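Search this site
Enter keywords
Go

Snack packing by robot: are we nearly there yet?

I've been hearing for years that the boring jobs are about to be taken off my hands. Washing up, folding pants, putting the shopping away. So when Griter, a small firm that works on automation for corner shops, asked if I'd like to come and watch its arms put snacks in a box, I said yes before I'd finished reading the email (I used to stack shelves, so I have feelings about this).

The job sounds like nothing. There are some sweets and crisps on a table, there's an open box, and the things on the table have to end up in the box. My niece could do it while watching telly. Griter wants to sell the idea to Flovico, which makes up gift hampers and party boxes and is forever short of hands in December, and the first trial is meant to start at its Cendale depot later this year. The plan is for 150 boxes a shift to begin with, all made up from things you'd find next to any till.
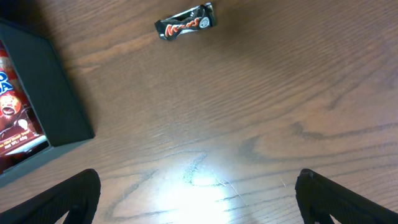 I asked why they hadn't started with something grander, and the answer was that small and crinkly is hard enough. A wrapper gives when you squeeze it. A bag has its weight in one corner, then you lift it and the weight goes somewhere else. A tube rolls. You and I sort all that out with our fingertips and never give it a thought, and a machine has to be taught every bit of it, mostly by being shown the same thing again and again. Griter says it has recorded 3,000 tries so far, good ones and bad ones, and wants a lot more before anyone lets the arms loose on a paying customer's order.

Liam Fahy runs the testing and he was very patient with me. I kept wanting to reach in and help! He told me that's what everybody's hands do, and that the first rule he teaches visitors is to keep theirs in their pockets. He reckons the picking up gets all the attention and the putting down deserves more of it. Dropping a bag in a box is easy enough. Laying it so there's still room for the next thing is where it gets fiddly, and if you've ever watched someone pack your shopping with the eggs at the bottom you'll know people don't always manage it either.
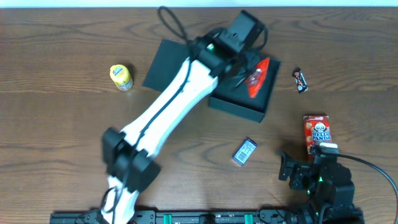
Mireille Farah isn't convinced it will pay. She told me over the phone that a decent packer learns the layout of a new box in a morning and will spot a split packet without being asked, and that she'd want to see an arm do both before she signed anything. She also brought up the cost of someone standing by to put things right, which tends to get left off the sums. Her view is that the machines will come in for the dull middle part of the work and people will keep the beginning and the end of it for a good long while.

I can't really argue. Griter's own target is 100 boxes in a row with no help from a person, and it says it isn't there yet. It wouldn't give me its best run so far, though I did ask twice – and then once more on the way out, to be sure. What it would say is that changing the snacks is what trips things up. Get the arms happy with one lot of packets, swap in another shape or a shinier bag, and it can be back to school for a few days.

As for the kitchen at home, I came away thinking I'd be putting my own tins in the cupboard for a while. A table with a few things on it is a kind place to work. My cupboard has a bag of rice with a peg on it and a shelf that slopes, and the cat gets involved. Liam laughed when I described it and said he'd like a photo, so I've sent him one. He hasn't replied.

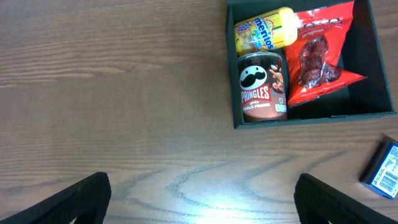 Yazıcı, who wrote in after we mentioned the trial last week, doesn't see why the thing has to be quick at all. If it packs all night while the shop is shut, the message went on, then slow is fine, and the only question is whether the boxes are right in the morning. The same message asked whether it could be taught to face the labels forward, having spent 2 years doing that by hand and hated every minute.

I put that to Griter and got a cheerful "not yet". Labels facing forward is on the list, below mixed sizes and above anything that comes in glass. The Cendale trial will run with staff alongside the arms for its whole length, and Flovico says it will decide what to do next once it has seen how many boxes need repacking. I've asked to go back when it starts, and I've promised about my hands.

Last updated: 10 April 2023

Recent items
Self-service tills: why I still queue for a person
We tried a robot mop on a very old floor
Party boxes are getting smaller, say readers
Who folds the towels? Your letters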